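Estley Station: Notes on the Platform Closure

September 2023

The northbound platform at Estley has been closed for 52 days. I use the station for my commute, so I have been keeping notes, mostly on timings. They may be useful to other riders on the Pradinum line.

What is being replaced

The contract covers the platform edge, the drainage channel behind it and the lighting. The old edge slabs had settled unevenly, and the gap between platform and train varied along the length of the stop. At the south end it was wide enough that a stroller wheel could drop into it. The new slabs are precast and sit on a continuous footing, which should hold the gap constant.

The drainage work is the slower part. The original channel ran to a single outlet near the stairs, and in heavy rain water backed up as far as the ticket machine. Two outlets are now going in. One is finished. The other needs a connection under the parking lot, and that trench is still open.

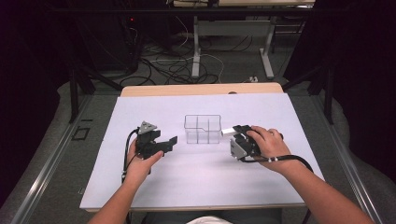 Getting around the closure

All trains are using the southbound platform. The peak timetable has been thinned to allow for this, and the 7:40 no longer stops. Options I have tried:

1. Stay with Estley and take the 7:25. It is crowded from the front two cars back. The rear car usually has seats.

2. Drive to Lashari, one stop up the line. Parking is free but fills early. On days when I arrived after 7:15 I had to use the street.

3. Take the 217 bus downtown. It is slower on paper, but it leaves from the same side of the road as the station and has run on time every morning I used it.

I have settled on the bus for outbound trips and the train for the return. A monthly rail pass is accepted on the 217 during the work – the driver may need to be shown the notice, so keep a copy on your phone.

Remaining work

The posted end date is October 6. Slabs are down along the full 100 meters except for a short section by the shelter, and the light poles are up but not wired. The trench looks like the item most likely to move that date. The notice says the second outlet must be tested before the platform can open.

I will update the timings when the 7:40 comes back.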